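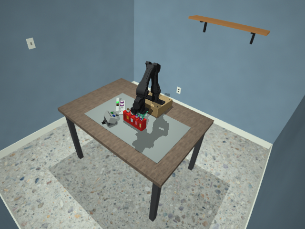 Cómo comprobar en simulación si un brazo robótico puede encargarse de una tarea de taller

13 de septiembre de 2018

Cada vez que doy el curso de iniciación en Corska hay alguien que me pregunta lo mismo en la pausa del café: «¿Y esto cuándo me va a recoger la cocina?». Me encanta la pregunta, de verdad, y suelo contestar con otra: ¿qué parte de la cocina? Porque un brazo puede hacer muy bien un gesto concreto y quedarse clavado en el siguiente, que a nosotros nos parece idéntico (a mí me pasó con un escurreplatos, pero esa historia la dejo para otro día). Así que os cuento paso a paso cómo hago yo la prueba con una tarea pequeña y muy agradecida: coger tubos por el tapón y sacarlos de una gradilla.

Lo que necesitáis

Un ordenador con una tarjeta gráfica decente, un simulador de física (yo uso Plakivell, pero los pasos sirven para casi cualquiera), el modelo de vuestro brazo con su pinza y una tarde sin prisas. Si vais a trasladar luego la prueba a un brazo de verdad, tened a mano un calibre.

Paso 1. Escribid la tarea en una frase

Suena a tontería, y es donde más se atasca la gente. «Ordenar los tubos» no vale. «Coger por el tapón el primer tubo de la gradilla, levantarlo y dejarlo otra vez en su hueco» sí vale, porque al terminar podéis mirar la mesa y decir sí o no. Con las tareas de casa haced lo mismo: olvidaos de «poner la mesa» y empezad por un vaso.

Paso 2. Montad la mesa

Colocad la base del brazo hacia el fondo del tapete y la gradilla delante, con espacio para que el brazo se pliegue y baje desde arriba. Girad un poco la gradilla respecto al borde de la mesa. En un taller las cosas casi nunca están rectas, y si el programa solo funciona con todo a escuadra os vais a llevar un disgusto.

Dejad también algún otro aparato cerca, como lo tendríais en vuestro banco. Adom Adjei, que revisó la primera versión de esta guía, insiste mucho en esto: una mesa demasiado despejada da resultados demasiado bonitos.

Paso 3. Mezclad tubos con tapón y sin tapón

El robot tiene que encontrarse con las dos cosas. El tapón es ancho y perdona bastante; el cuello roscado es más estrecho y, si la pinza baja algo desplazada, empuja el tubo contra la pared del hueco. Poned líquidos de colores distintos, que luego ayudan muchísimo a revisar las grabaciones. Eso sí, comprobad si vuestro simulador calcula el líquido o solo lo dibuja, para no sacar conclusiones sobre derrames que no tocan.

Paso 4. Bajad despacio y parad antes de cerrar

Programad una parada encima del tubo y otra a la altura del tapón. En la segunda, cambiad de cámara y mirad de frente y de lado, que desde un solo ángulo una pinza puede parecer centrada y estar muy por detrás.

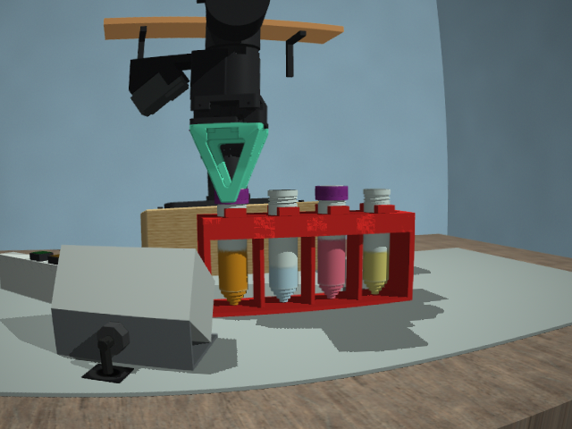
La punta de la pinza a la altura del primer tapón morado. El segundo tubo y el cuarto van destapados.

Si todo cuadra, cerrad con poca fuerza y subid en vertical hasta que el fondo cónico libre la gradilla. Nada de movimientos en diagonal hasta entonces, por favor.

Paso 5. Repetid y apuntad los fallos por tipo

En marzo hicimos 172 intentos cambiando la posición de la gradilla en cada uno. Salieron bien 107. En 37 el tubo se escurrió durante la subida, y en los demás la pinza ni llegó a cerrarse donde debía. Son dos averías distintas: la primera pide revisar el agarre y la segunda, la localización del tubo, así que no las metáis en el mismo saco.

Entonces, ¿puede o no puede?

Con esos números, yo no le dejaría la gradilla a solas. Para un taller con piezas iguales y siempre en el mismo sitio lo veo cerca, y Joon-young Ok, que lleva la parte de agarre, es bastante más optimista que yo. Para una cocina, con cada vaso de su padre y de su madre, todavía le queda camino. Pero haced la prueba con vuestra propia tarea, que igual os da mejor.

Si se os atasca el paso 4, mirad primero el origen de coordenadas de la pinza. A veces está en la muñeca y no en la punta, y entonces baja de más siempre la misma distancia.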